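3.2 Materials and layout

Blocks came from two shape-sorter sets, Brullulix and Tilomton, mixed together after washing. Solid colours only, no prints. We wanted shapes a toddler would already have met at home or at daycare, so cylinders, stars, hearts, squares, triangular prisms and the scalloped "flower" shape. Anything chipped or faded was pulled before the January pilot.

Work surface was a maple board. Earlier trials at the Wattimena site used a white tray and the glare was a nuisance, particularly near the windows. Maple is paler than most boards and the colours read well against it. The banding in the wood was a worry at first (would children line things up along the darker stripes?) but coders flagged very little of this, see 4.1. Same board used throughout, same way round.

Two starting layouts. In the scattered layout blocks were spread over the whole board, no two touching. In the clustered layout they were gathered in one tight group left of centre and the rest of the board kept clear (Figure 2). Clear space matters here, it's where the sorting gets done. Colours were deliberatly not grouped by shape, so a child who sorts by colour and a child who sorts by shape have to make different first moves. 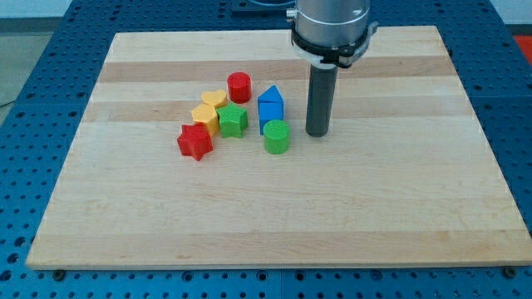
Figure 2. Clustered layout, eight blocks on the maple board. Both stars are in the group, one red and one green.

Layouts were set by hand from a printed card. Small differences in angle were let go, e.g. a star leaning a bit. Heights vary between blocks and we did not try to correct for it. Taller peices at the back where possible.

A session ended when the child pushed the board away, left the table, or reached 400 seconds. Blocks dropped on the floor were handed back once, then left. First touch, first pairing and final grouping were coded from video with the Flevotitz sheet, agreement between coders 95%. Sessions with a sibling at the table were coded seperately and are not in the totals below.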